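The bag behind the kitchen door

Neusa Fagundes keeps her fruit bags folded in a drawer and won't throw one out until it splits. She runs a small greengrocer's in Nitport, and most of what leaves the shop goes home in thin plastic with fruit printed on it. Her customers bring them back for years.

"A bag tells you what to put in it," she says. "People see apples on the side and they buy apples."

Packing one well takes a little care. Fagundes holds it open at both corners and puts the hard, heavy things in first. Soft fruit goes in last, or travels separately in a bowl.

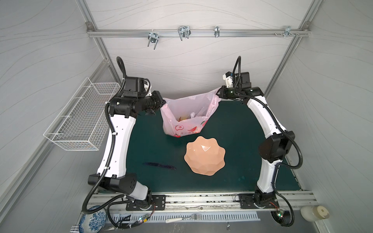 Pink and red fruit on thin white plastic, with a scalloped bowl and a navy plastic knife on the table.

Unpacking gets less attention. Rogério Bastos, who cooks at Camargo, a café with 67 seats, empties every bag as soon as it comes through the door. He likes to see all of it on the table before he decides what to cook – the odd pieces as much as the plain ones. 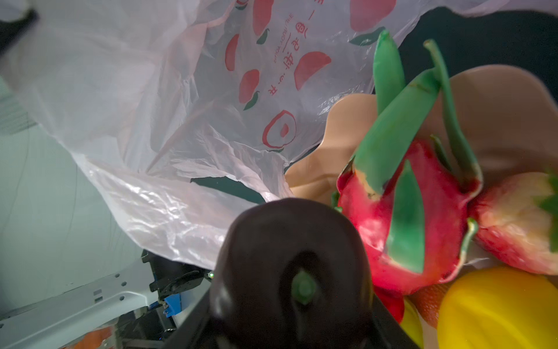

Issue 208 – page 5

An aubergine is a good thing to start with. Look for dark, glossy skin and a green stub at the top. Dragon fruit needs more room, as the long green scales bend and snap under anything heavy. Peaches and strawberries bruise fastest and should sit on top. Bastos leaves his peaches out of the fridge until they give slightly near the stalk.

The empty bag can be shaken out over the sink, wiped and hung from a hook to air. Fagundes folds hers lengthways into a strip, then into a triangle, and tucks in the loose end.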